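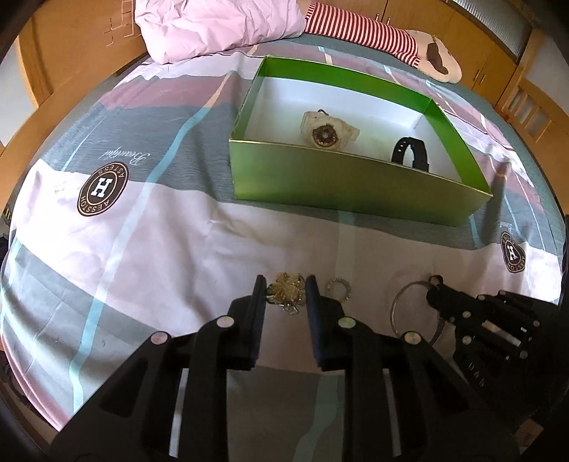 TISUVIS
Small belongings in boxes, trays and drawers, version 2

Read this first

Tisuvis is a table of written records about where people put small things in a bedroom: watches, straps, chargers, hair clips, spare buttons, the key that fits something. Each record covers one container on one occasion. It has 2,483 records from 15 homes, all of them in Brestanden.

The previous card called this "a picture of how people organise their belongings". It is a picture of how 15 homes in one town filled in a form, and I would be wary of anyone who gets more out of it than that. The people who agreed to take part were people who didn't mind a stranger reading about their bedside drawer. Draw your own conclusions about how tidy they are compared with yours.

What's in the folder

records.csv - the main table, one row per container per occasion
items.csv - one row per item, linked to records.csv by record_id
terms.txt - the words we allow for items and containers
changes.txt - what moved between version 1 and version 2
Brenden_subset.csv - 200 records that were labelled a second time

The files are plain text with commas. Open them in a spreadsheet if you like, but check that it hasn't turned the home codes into dates. It did that to us once and two weeks of corrections went into the wrong rows.

Columns in records.csv

record_id: a number. Gaps are records that were withdrawn. Please don't fill them in.

home: a letter and a digit. The order means nothing.

container: box, tray, tin, drawer, bowl, bag or other. "Box" covers anything with a flat base and upright sides, lid or no lid. Version 1 had a separate word for a shallow box and it was used in so many different ways that we dropped it.

rests_on: bed, table, shelf, floor, chair or inside another container. If it says bed, the container was on the bed when the form was filled in. It does not tell you that it lives there. I'd guess that most of them went back to a shelf afterwards, but a guess is all it is.

cover: what the bed or table was covered with, in the labeller's own words. Patterned bedding has been a nuisance from the start. One labeller writes "striped sheet", the next writes "pink and grey sheet", a third writes out the printed words as best they can. All three may mean the same sheet. Do not use this column to match beds between records.

state: open, shut or unsure.

note: free text, often blank.

Columns in items.csv

item: one of the words in terms.txt.

colour: the main colour only. Cream, off-white and clear-ish plastic were mixed up throughout version 1, and I am not convinced we have got to the bottom of it. If your work depends on telling cream from white, relabel.

sure: yes or no. "No" is a perfectly good answer and we would have liked to see more of it.

Watches and straps

More arguments than any other pair of words, so the rule is set out in full.

If the dial can be seen, the item is a watch, whichever way the strap happens to be lying. A chunky cream watch with its strap folded behind it is a watch, colour cream, even with a dark dial. If all that can be seen is a band with holes in it, the item is "strap or band". Labellers like to write watch anyway, on the grounds that a strap usually has a watch on the end of it. Perhaps so. If the rest is hidden by the side of the box, you haven't seen it, and the entry stays "strap or band" with sure set to no.

A watch and a strap in the same box are two items. Don't join them up, however well they would go together.

Make and model are not recorded. We tried it for a month and the results read like wishful thinking.

How the records were made

The form was filled in at home, with the container in front of the person. It was then typed up by the Tanasarn group and checked once against the paper. Nothing was tidied beforehand, or so everyone was told. I don't believe it for a moment of home C4, where every single tray is squared up with the edge of the table - but the records are in, as given.

Most were filled in during July. If you are looking for gloves and scarves, you will be looking for a long time.

How far to trust it

The Brenden subset is there for you to work this out yourself. Those 200 records were labelled again by someone who had not seen the first answers. The containers come out well. Items come out less well and colours are poor. There is no agreement score on this card, as the one in version 1 was worked out after the disputed rows had been removed, and it looked splendid.

Counts are the other weak spot. A tangle of charging leads may be entered as one or as several. Look at the note column before adding anything up.

Suitable for

Testing a word list for household things. Trying out search over short, messy records. Teaching people what a category column does when real cupboards are pushed into it.

Not suitable for

Saying how much people own. Saying what anything is worth. Claims that storage boxes make a bedroom tidier, which we have now been asked about more than once by people who sell storage boxes. A box holding two things may belong to a tidy person or may simply be a box holding two things.

Changes in version 2

"Shallow box" folded into "box"
"Strap or band" added to terms.txt
The column "usual place" removed, as it was mostly invented
Duplicate rows from home B2 taken out
Spelling of "grey" made the same everywhere, apart from the note column, which is left as written

Known faults

Home A7 has no rests_on entries before the second visit. Some bowls are ashtrays. The "other" container group includes a slipper, and that one is correct.

Corrections are welcome if they come with a record_id. Send the row as it stands and the row as you think it should be.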